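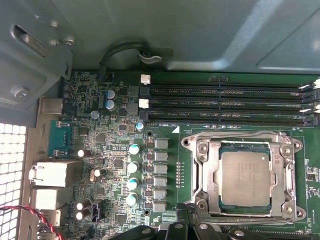

The memory slots, with their small white labels.

I moved to Carkondale in November, and my first winter taught me to be careful with old things. My neighbor Rajitha Kodikara has kept the same radio for 28 years. When I asked her why, she gave me tea and talked until dark. In my family we threw things away fast, so for me this was a new idea.

Rust on a metal plate does not scare me now.

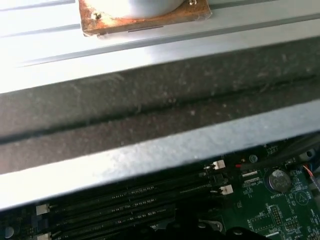
What I keep now

Two coats, my father's watch, and a soup pot from Billwood. The pot has a bad handle, but I still cook in it every evening.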